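Nokuthula Fourie
Okay friends, settle in with a drink, this is going to be a long one. I am finally doing the Great Snack Sort and I want to tell you all about it, mostly so I'll feel obliged to finish it. (1/?)

Some background for the newer folks: every May our walking club does the Vodbridge loop, and every May I'm the one who brings the snacks. Last year I handed everybody the same granola bar and you would not believe the sighing. So this year I asked for requests, which was either very kind of me or very foolish.

Budget was 158 dollars for the whole group, and I'm happy to report I stayed under it (just barely, and only because I put back the fancy dried mango, which I am still thinking about). Most of it came from the big Asian grocery on McKinnon. I could spend a whole afternoon in that snack aisle and, well, I pretty much did.

So it's all going on the table by the window, on the cheerful checkered cloth with the little daisy-looking flowers, because if I have to sort for hours I'd like to do it on something pretty.

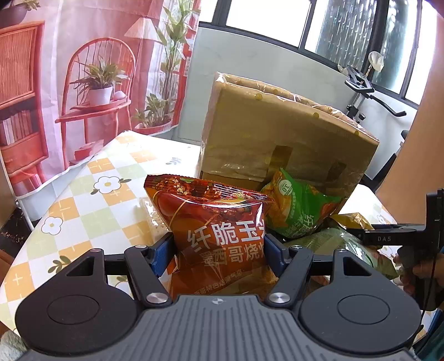 My system, if you can call it that, is crunchy things first. Crunchy things are bulky and full of air and they get crushed if you so much as look at them, so they get their own bags and they ride on top. I learned this the year I packed corn chips under the water bottles and served everyone a sort of seasoned gravel at the halfway bench!

Also, a word for Mexican barbecue as a flavor. I picked up a red-orange bag of corn snacks that says it on the front, 墨西哥烧烤, and I am so curious. My neighbor's daughter reads Chinese and she's been a real sweetheart about answering my texts, even the ones I send at 6 in the morning.

Somebody asked how many walkers we have this year. 53! I know! It was nine of us and a thermos when we started. I love every one of them and I love them even more when they remember to tell me about allergies BEFORE I've been to the store.

Which reminds me, if you're coming and you haven't sent me your allergies, please do it tonight. I'm putting nuts and sesame in a separate tote with a big label, and I'd much rather move something over now than worry about it all the way up the hill.

Second category is what I call the real food. Meat snacks, crackers, anything that will hold a person together between the Prekel gate and lunch. You can be as cheerful as you like on chips for the first hour but that climb wants protein.
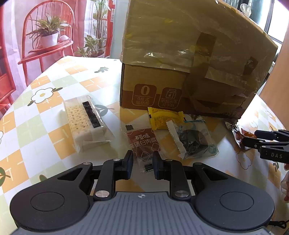 The plain crackers are for those of you with nervous stomachs, and you know who you are, and there is no shame in it. I always take a packet myself for the bus ride home. They're good with cheese too, if anybody wants to be in charge of cheese (hint, hint).

Still to do: find the cooler lid, write out the labels, and decide if chocolate is worth the risk. It was awfully warm last May and I spent the whole evening washing out my backpack. Leaning toward no, but I can be talked into it.

Bus is at 7:30 in the morning from the Conditz lot, same side as last time, by the recycling bins. Wear the good socks. I'll be the one with all the totes, so if you've got a free arm come and find me!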